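Ismail Shehata
Thread: looking after a wooden bench top

1/ A few people asked what I do with the big butcher-block top in the workshop in Ullside, so I'm putting it all in one thread. It's a Skistberg top, bought second-hand, and it gets used most days.

2/ I don't treat it like furniture. It's a work surface and it will mark. What I want is a top that wipes clean, doesn't catch on a sleeve and stays flat.

3/ Daily care is a dry brush, then a cloth wrung out in warm water with a drop of washing-up liquid. Wipe along the boards. Dry it straight away with an old towel. I don't use spray cleaner on it any more, the last one left a dull patch by the wall that took ages to go.

4/ Tools go back at the end of the day, including the screwdrivers. I'm not strict about it while I'm working. The blue-handled one lives on the table more than it lives in the drawer. 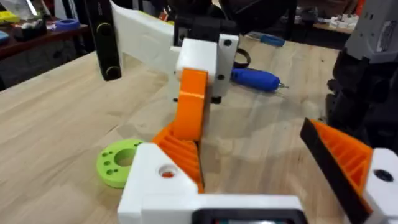
5/ Metal left on damp wood is what gives you black marks. Keys, tins, a spanner, anything with iron in it. If I've wiped down and it still feels cool to the hand, I leave it a bit longer before I put anything back.

6/ For a mark that's already there, try lemon juice first. Dab it on, leave it a few minutes, rinse, dry. It worked on one of mine and did nothing at all to another. I sanded that one.

7/ Sanding by hand: 120 grit on a cork block, along the grain, light pressure. Go wider than the mark or you end up with a dip. I've got one near the front corner from my first go and I can find it with my eyes shut.

8/ Then vacuum, then a barely damp cloth, then let it dry properly. Any dust you leave will be stuck under the oil.

9/ Oil. I use Brasholm, the plain one with no tint. A 300 ml tin does the whole top with a little left over. Pour a small amount, spread it thin with a lint-free cloth, leave it 15 minutes and wipe off everything that hasn't soaked in. If it's sticky the next morning you left too much on.

10/ Lay the oily cloths out flat outside to dry. Never leave them scrunched up in a bin. They can heat up on their own and catch fire. Please don't skip this one.

11/ Second coat after 6 hours, then I stay off it for 36 hours. The tin says less than that. My workshop is cold from September onwards and it needs the extra.

12/ Darker streaks in the boards are in the timber and won't sand out. I spent an afternoon on one before I gave up. Scuffs are different. The small ones fade a bit with oil and I leave the rest alone.

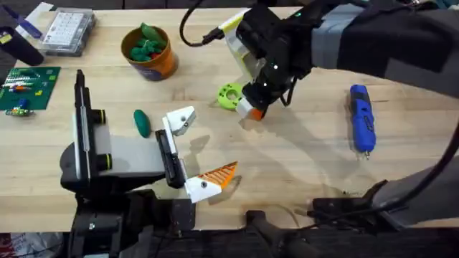
13/ Wax on top of the oil: I tried Woo paste on half of it. Nice to touch, but paper slid about and it showed every cup ring. Took it off again with white spirit. Fine on a shelf, I'd say.

14/ Someone asked how often. I oil it twice a year, and I do the front edge in between when it starts to look chalky. Drip some water on it. If it beads, leave it. If it soaks in and goes dark, oil it.

15/ Someone else asked about the underside. Yes, do the underside, at least one coat. Mine had only been oiled on top by the last owner and it had a slight cup in it when I bought it. It has come back most of the way.

Last updated: September

Recent threads
Fixing a drawer that drops at the front
Which cloths leave fluff and which don't
Moving a heavy bench top through a narrow door
Getting old varnish off a pine shelf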